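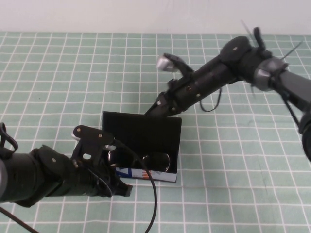
Posted by the Undasus Packing Study, Ilia site — February intake

Participants wanted: boxing and unboxing of eyeglasses

Undasus is looking for adults to take part in a paid study of how people put eyeglasses into small retail boxes and take them out again. The results will be used to revise the packing instructions for Famico, which ships ready-made reading glasses and plain-lens frames in rigid open-top boxes.

The study covers two operations. In the first, the participant picks up a pair of glasses from the tabletop, folds the temples and places the glasses in the box with the lenses toward the front edge. In the second, the participant removes the glasses, opens them and sets them down on the tablecloth without touching the lenses. Each operation is repeated with 24 pairs. Frame shapes vary: round, oval and rectangular lenses, with thin and thick rims.

The tablecloth is light green with a grid of thin white lines. Start and end positions are given by grid square, and the session lead will explain the numbering before the first trial. The cloth must not be moved or smoothed out during a trial. If it shifts, stop and say so.

Who can apply

Applicants must be 18 or older, able to sit at a table for the length of the session, and able to use both hands. Left-handed applicants are especially welcome, as the current group is mostly right-handed. Experience in optical retail or order packing is useful but not required. People who have worked for Famico in the past year cannot take part.

Applicants who wear glasses should wear their usual pair. Contact lenses are also fine. Please do not use hand cream on the day of the session — it leaves marks on the lenses, and marked lenses are scored as a fault. Rings and bracelets have to come off before the trials start. A locker is provided.

Sessions

Each participant attends two sessions of 3 hours, both on a Saturday. Breaks are included in the session time. Morning sessions start at 9:00 a.m. and afternoon sessions at 1:30 p.m. Both sessions must be booked in the same time slot. The room is on the second floor of the Nyamweya building, room 347, and there is an elevator.

Payment is made after the second session. Participants who attend only the first are paid for that session at the same hourly rate. Travel costs are not covered.

How to apply

Fill in the short form at the Nyamweya front desk or ask for a copy by email. State your dominant hand, whether you wear glasses, and which time slot you prefer. Selected applicants will receive a consent form and the written packing instructions, version 2. Read both before the first session and bring the signed consent form with you.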